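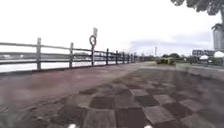

Photo: Larasier Field Robotics Office

Operating Mobile Robots on Public Waterfront Paths: A Step-by-Step Procedure

Last revised Jan 8, 2022

This procedure applies to all teams that operate a mobile robot on a public promenade under a Larasier path permit. It covers preparation, the run itself and the record that must be filed afterward. It does not cover roadways, piers or indoor sites.

Before the run

Step 1. Confirm that the permit names the path section in use. A permit for the Ralon section does not extend to any other section, even where the paving is continuous.

Step 2. Walk the full route on foot. Record the position of fence posts, lamp posts, curb walls and any lifesaving equipment along the water side. Robots may not stop or park within 2 meters of lifesaving equipment.

Step 3. Note the ground surface. Large checkerboard paving can mislead a floor detector that was tuned on plain concrete, and dark squares have been reported as gaps or steps. Where the surface is patterned, complete the Rulik surface check at walking pace before any higher speed is selected.

Step 4. Set the travel boundary. On the water side, the boundary is drawn inside the fence line; the fence itself is never treated as a barrier that will hold the robot. On the land side, the boundary follows the foot of the curb wall.

Step 5. Test the handheld stop and the stop button on the robot body. Both tests are repeated if the battery is changed.

During the run

Step 6. Assign one operator and one spotter. The spotter walks on the water side and carries no other equipment. The operator keeps the robot in direct view at all times — a video feed does not satisfy this requirement.

Step 7. Give way to every person on foot. The robot stops, waits until the path ahead is clear and resumes at its lowest speed setting. 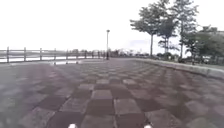
Checkerboard paving between the water-side railing and the curb wall.

Step 8. Limit each run to 30 minutes and 500 meters. A longer route is divided into separate runs, with the boundary confirmed again at the start of each.

Step 9. Under a bright overcast sky, check camera exposure at the start point and again at the turning point. If the far shoreline or the upper rail is lost in glare, reduce speed or end the run.

After the run

Step 10. Complete Form 13 before leaving the site. Enter every stop, including those made by the robot without an operator command. Entries such as "none of note" are not accepted.

Step 11. Store recordings in accordance with the privacy terms of the permit. Footage in which a passerby can be recognized must be blurred before it is shared outside the team.

Teams working under the Lương exchange agreement follow the same steps and file Form 13 with their host office. Permits issued before June remain valid until the date printed on them.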